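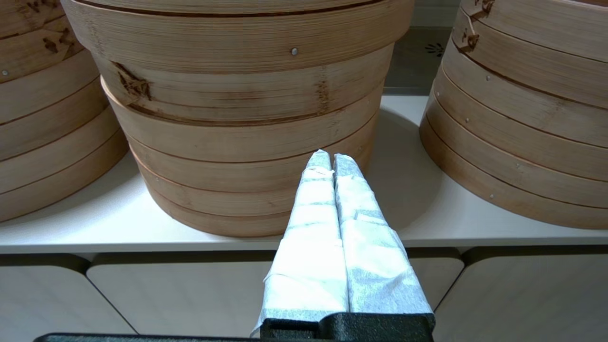
Middle stack, fingers shut, fresh wrap on.

Rewrapping day again. Grallard cell, the steamer one. Sudheer texted before I'd had coffee - grip gone slippy, could I come look. So, gloves on.

Old wrap came off in one long strip, glue everywhere. Metho and a rag, then a plastic scraper for the corners. Don't use a blade, Tyyne did once and the left finger still has the gouge.

New wrap goes on from the base up, overlapping as you go. Mine's never neat. Right side flared out near the mount and I left it, doesn't reach the tips so who cares. Then close the fingers and redo the zero, becuase the wrap adds thickness and the controller has no idea. Width offset was still 109 from last time, I typed it into the log and started over.

Next the slow approach at the centre stack. Speed right down, hand on the stop.
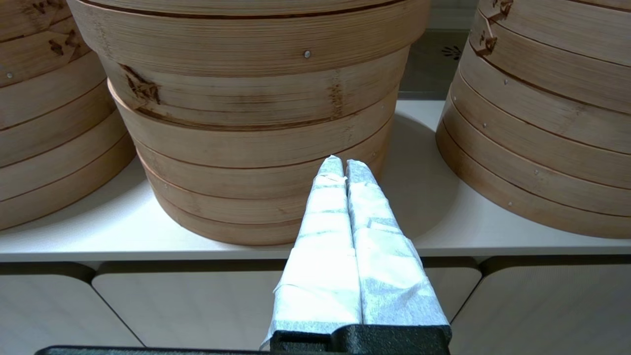

Lined up on the centre stack, low down near the base.

Wrist camera sits where it always did so didn't touch that calibration. Did check the mount bolts though - one took a quarter turn, wich I didn't love. Paint pen on all of them now.

Cycle counter was at 2249 when I started. Lizelle wants a rewrap every 1000, I'd go sooner. Will see what the tips look like in June.

Still need to order more wrap. And rags.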